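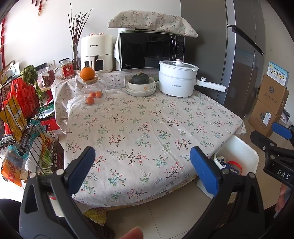

Two hand-held grippers at a kitchen table, with the microwave and hot pot at the back

Hand-held demonstration gathering (I still just call it "gripper work") is a way of collecting examples for a robot learning system by having people do ordinary chores with a gripper in each hand. A camera rides on the tool, so the system learns from the same close-up view it would have on a real arm. I've written this entry from my own time collecting for the Brosora set, so expect a bit of a home-kitchen bias!

Overview

One example is one chore, start to finish. In the Brosora set a person recorded for 20 minutes at a stretch and then rested, and my share came to 1616 usable examples over 9 homes. Miyuki Yoshida, who wrote our task sheets, wanted real rooms with the family's own things left where they were, and I came to agree with her. A bare lab bench teaches a system very little about flowered tablecloths, or a pot whose long handle sticks out right where you want to reach.

Tidying tasks

Clearing a table is the classic one, and my favorite. It mixes stiff things like bottles and lids with bags and wrappers that change shape when you squeeze them (those are the ones I fumbled most). The trash bin goes on the floor close to the table, and you open the jaws wide over it to let go. Fumbles stay in the set as long as you recover from them, a rule we borrowed from the older Stavano guidelines.
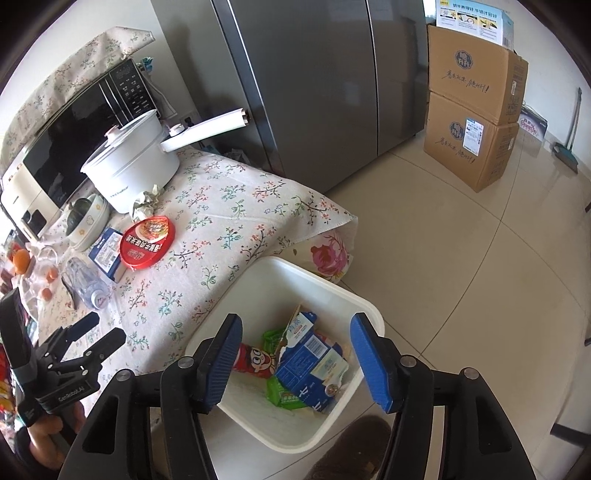

Labeling

Each recording gets split into short steps afterward, such as reach, grasp, carry and release. Videtti used 8 step names and Nakajima a longer list, and people will argue about it all through lunch. I prefer the short list. With two hands going at once, you label each hand separately, and the waiting hand gets a label too.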